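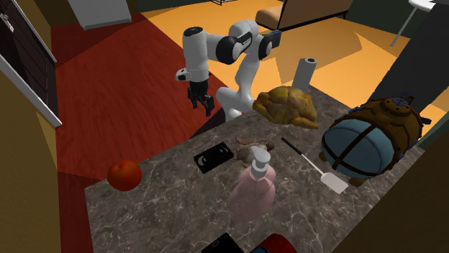

第四章　评论区与转发内容的设置

Kulent 发布系统用户手册，网站编辑与版主适用
修订日期：2020年10月18日

4.1　开始之前

设置评论区需要“版主”或“站点管理员”权限。用“撰稿人”账号登录时，左侧菜单里没有“讨论”一项，请联系站点管理员开通。

从旧版升级上来的站点，原有评论会保留，但旧版的屏蔽词表不会自动带入，导入方法见4.5节。新建站点的评论功能默认关闭，文章页底部只显示“返回首页”按钮。

文中以 Grirkside 站点的后台为例。各站点安装的主题不同，按钮颜色和排列可能有差别，菜单名称一致。

4.2　打开评论功能

1. 登录后台，点击左侧菜单“讨论”。
2. 在“基本”标签页里找到“允许读者评论”，把开关拨到右侧。
3. 在“适用范围”中选择“全部文章”“仅新文章”或“手动指定”。
4. 点击页面右上角“保存”。
5. 另开一个浏览器窗口，在未登录状态下打开任意一篇文章，确认页尾出现评论框。

选择“仅新文章”时，系统以保存设置的时刻为界，之前发布的文章不显示评论框。把旧文章撤回再重新发布，会被当作新文章处理，评论框随之出现。只想改几个错字的，请用“更新”，不要撤回重发。

选择“手动指定”时，每篇文章的编辑页右栏会多出一个“评论”勾选框，默认不勾选。

注意：“适用范围”对页面类型的内容（例如“关于我们”“投稿须知”）不起作用。页面要开评论，需在页面自身的编辑界面里单独打开。

4.3　谁可以评论

“讨论”菜单下的“身份”标签页有三档。

“任何人”：读者填一个昵称就能发言，邮箱选填。评论显示时，昵称旁边带灰色的“访客”字样。

“留邮箱的读者”：读者必须填写邮箱，并点开系统发出的确认邮件。确认之前，评论只有他本人在同一浏览器里看得到。

“注册用户”：读者先注册，再评论。用户名在注册后不能由读者自行修改，站点管理员可以代改。

三档之间可以随时切换，已经发出的评论不受影响。从“任何人”切到“注册用户”后，以前的访客评论照常显示，但访客不能再编辑或删除自己的旧评论，只能通过“联系我们”提出请求，由版主代为处理。

设置步骤：

1. 打开“讨论”，进入“身份”标签页。
2. 选择一档。
3. 如果选了“留邮箱的读者”，在“发件地址”一栏填入站点邮箱，点击“发送测试邮件”。
4. 到该邮箱查收。收不到时先查垃圾邮件夹，再查“系统”菜单下的邮件服务器设置。
5. 点击“保存”。

注意：不要把编辑个人的邮箱填作发件地址。确认邮件的抬头会显示这个地址，读者可以直接回信。

4.4　审核方式

审核分为“先审后发”和“先发后审”。新站点默认“先审后发”。

先审后发：所有评论进入“待审”队列，版主点击“通过”后才公开。评论者会看到一行提示：“您的评论已提交，正在等待审核。”提示文字可以在“文案”标签页修改，最长100个字。

先发后审：评论立即公开，同时在后台列入“新评论”清单。版主可以事后隐藏或删除。

混合方式：在“先发后审”下勾选“首次评论需审核”，则每个读者的第一条评论进入待审队列，通过之后再发的评论直接公开。系统按邮箱或用户名辨认读者，访客评论没有可靠的辨认依据，每一条都按首次处理。

设置步骤：

1. 打开“讨论”，进入“审核”标签页。
2. 选择审核方式。
3. 在“通知”栏选择待审评论的提醒方式：每条提醒、每日汇总或不提醒。
4. 在“版主名单”中添加账号。名单上的账号都会收到提醒。
5. 点击“保存”。

待审评论超过30天无人处理，系统会把它移到“已过期”。已过期的评论不会公开，也不会删除，版主仍可打开并通过。通过后，评论的显示时间是读者提交的时间，所以它会出现在评论区靠前的位置，读者不一定会注意到。需要让它排在后面的，请在通过时勾选“以当前时间显示”。

注意：谈论公众人物、政治或性别议题的文章，评论量在被人转发之后往往突然增加。这类文章发布前，建议先在文章编辑页右栏把审核方式单独改成“先审后发”。单篇设置优先于站点设置。

4.5　屏蔽词表

屏蔽词表决定哪些评论自动进入待审队列，哪些直接拒收。两张表分开管理，分别叫“待审词”和“拒收词”。

添加词条：

1. 打开“讨论”，进入“词表”标签页。
2. 选择“待审词”或“拒收词”。
3. 每行输入一个词，按回车换行。
4. 需要匹配整句的，在句子两端加英文双引号。
5. 点击“保存”，再点击“试运行”。

“试运行”会拿词表与站内最近的评论比对，列出会被拦下的评论，不改变它们的状态。列表太长，多半是词条太短。单个汉字几乎总会误伤，例如把骂人的单字放进拒收词，会连带拒收含有这个字的人名、地名和书名。

从旧版导入：

1. 在旧版后台导出词表，保存为纯文本文件，编码选 UTF-8。
2. 在“词表”标签页点击“导入”，选中文件。
3. 导入的词条全部先放进“待审词”。要改为拒收的，勾选后点击“移到拒收词”。

系统不区分英文大小写，也不区分全角和半角。繁体与简体视为不同的字，需要分别添加。读者在字中间插入空格或标点时，勾选“忽略间隔符”可以拦住大部分，但英文词也会受到影响，两个相邻的普通单词连起来可能恰好等于某个词条。

注意：拒收词命中时，读者看到的提示是“评论未能提交，请修改后重试”，不会指明是哪个词。如果读者来信询问，版主可以在“拒收记录”里查到。拒收记录保留10天。

4.6　在文章中引用社交平台内容

撰稿人常在文章里引用他人的推文或动态。Kulent 提供“嵌入”和“引文”两种插入方式，两者在原帖删除后的表现不同，请在插入前想好用哪一种。

嵌入：页面从原平台读取帖子。原作者删除或锁定帖子后，文章里只剩一个灰框，框内写着“内容不可用”。

引文：文字由撰稿人抄录或粘贴，保存在本站。原帖删除后，文章里的引文仍在。

插入嵌入内容：

1. 在原平台复制帖子的链接。
2. 在编辑器中另起一行，粘贴链接，按回车。
3. 等待链接变成预览框。没有变化时，点击链接右侧的“重新读取”。
4. 在预览框下方选择“显示上文”或“仅显示本帖”。
5. 预览整篇文章，在手机宽度下再看一遍。

插入引文：

1. 在编辑器工具栏点击“引文”。
2. 把文字粘贴到上面一栏。
3. 在“出处”栏填写发帖人的账号名、平台名称和链接。
4. 在“查看时间”栏填写看到该帖的日期。
5. 有删节的地方用省略号标明，点击“完成”。

“仅显示本帖”会去掉它所回复的那条帖子。回复离开上文之后，语气可能完全变样，讽刺的话会被当成正经话读。引用回复时，请尽量选择“显示上文”，或者在正文里交代它回复的是什么。

翻译引文时，原文与译文都要放进引文框，中间空一行。译文后注明“本站译”或译者署名。粗口按站点的文风规定处理，原文照录，译文可以用星号代替，但同一篇文章里只用一种写法。

注意：发帖人的账号设为仅好友可见时，不要使用引文功能抄录，除非已取得对方同意。编辑器无法判断帖子的可见范围，这一项由撰稿人自己核对。普通读者在别人文章下的留言即使公开，也建议隐去账号名。

注意：不要用截图代替引文。截图中的文字无法被屏幕朗读软件读出，站内搜索也搜不到。

4.7　更正、补充和撤稿

文章发布后修改内容，后台会保留每次保存的版本。读者看不到版本记录，所以实质性的改动需要在文章里写明。

更正事实错误：

1. 打开文章，点击“更新”旁的小箭头，选择“带说明更新”。
2. 在正文里改正错误。
3. 在“更正说明”框里写清原来写的是什么，现在改成什么。
4. 选择说明的位置：文首或文末。
5. 点击“发布更正”。

人名、职务、引语、日期有误的，说明放在文首。错别字和标点不必写说明，用普通的“更新”即可。

补充后续情况：

在编辑器工具栏点击“补记”，系统会在文末插入一条横线和当天日期。补记只能加在文末。被谈论的一方作出回应时，用补记载入回应，并在文首加一句话，告诉读者文末有补记。加这句话用的是更正说明框，把类型改为“提示”即可。

撤稿：

1. 打开文章，点击“更多”，选择“撤稿”。
2. 填写撤稿理由。理由会公开显示。
3. 选择“保留正文”或“移除正文”。
4. 选择评论的去留。
5. 点击“确认撤稿”。

撤稿与“撤回”不同。撤回是把文章退回草稿箱，读者打开原链接会看到找不到页面的提示。撤稿保留原链接，链接打开后显示撤稿理由。已经被大量转发的文章，应使用撤稿。

注意：撤稿不会删除其他平台上的分享卡片。卡片的标题和摘要由各平台缓存，更新的快慢不归本系统控制。请自行到发过该文的站点账号上处理。

4.8　作者参与评论

撰稿人登录后在自己文章下发言，昵称旁显示“作者”标签。在别人文章下发言时显示“本站撰稿人”。两种标签都不能关闭。

如果撰稿人不愿意接收自己文章下的评论提醒，可以在个人资料页的“提醒”栏取消勾选。取消以后，提醒只发给版主。也可以只取消某一篇文章的提醒，方法是打开文章编辑页，在右栏点击铃铛图标。

撰稿人可以在自己文章下置顶一条评论，但不能删除或隐藏评论。他认为某条评论应当处理时，点击评论右侧的“报告版主”，选择理由后提交。版主处理完毕，撰稿人会收到结果。

置顶评论：

1. 把鼠标移到评论上，点击右侧的三个点。
2. 选择“置顶”。
3. 需要取消时，在同一位置选择“取消置顶”。

每篇文章只有一个置顶位置，新置顶的会替换旧的。版主置顶的评论，撰稿人不能替换。

4.9　处理争执和集中涌入的评论

“冷却”功能用来放慢评论速度。开启后，同一读者两条评论之间必须间隔一段时间，间隔由版主设定。

1. 打开文章，点击页尾评论区标题旁的齿轮图标。
2. 选择“冷却”。
3. 从下拉列表中选择间隔。
4. 选择结束方式：手动结束或次日自动结束。
5. 点击“开始”。

冷却期间，评论框上方出现提示条。已经写好但尚未提交的评论不会丢失，读者的浏览器会保存草稿。

“锁定”功能停止接收新评论，旧评论照常显示。“收起”功能把整个评论区折叠，读者点击后展开。锁定和收起可以同时使用。

单篇文章的待审评论达到100条时，系统自动转为“锁定”，并给版主名单上的所有账号发邮件。处理完一部分之后，锁定不会自行解除，需要版主在齿轮菜单中点击“解除锁定”。不需要自动锁定的站点，可以在“审核”标签页底部关闭这一项。

安装了 Xiao 反垃圾插件的站点，插件判定为垃圾的评论不计入待审数量。插件判错时，在“垃圾”列表中点击“不是垃圾”，评论移回待审队列，插件也会记下这次更正。

注意：评论中出现他人的住址、电话、工作单位或针对某人的威胁时，先点“隐藏”，再做其他处理。不要直接删除。隐藏的评论带有提交时间和网络地址，之后报案或向平台投诉可能用得上。删除后无法恢复。

4.10　常见问题

文章页看不到评论框
检查“适用范围”是否为“仅新文章”，以及文章发布时间是否早于设置时间。再检查该文是否处于锁定状态。两项都正常时，清除站点缓存。

评论通过后页面上没有显示
多为缓存所致。在“系统”菜单点击“刷新缓存”，等片刻后重新打开页面。使用外部加速服务的站点，还要到该服务的控制台刷新。

嵌入的帖子在编辑器里正常，发布后变成灰框
读者的浏览器可能屏蔽了第三方内容。换一个浏览器查看。如果各处都是灰框，打开原链接，确认帖子还在。

更正说明发布后，旧的分享卡片仍显示错误标题
见4.7节关于分享卡片的注意事项。

版主收不到提醒邮件
先看“通知”栏是否选了“不提醒”，再看该账号是否在版主名单中。仅有版主权限而不在名单里的账号不会收到提醒。

读者要求删除自己全部评论
在“讨论”菜单的“读者”列表中找到该账号，点击“导出”，保存一份备查，然后点击“清除评论”。他人对这些评论的回复会保留，原评论的位置显示“已由本人删除”。访客评论需要逐条核对后删除。

以上方法不能解决时，请从“帮助”菜单提交工单，由 Lindbridge 技术支持处理。提交时附上文章链接、出错时间和浏览器名称，不要在工单中填写密码。二月更新之前的版本没有工单入口，请先升级，升级步骤见第二章。

下一节：第五章　订阅邮件与推送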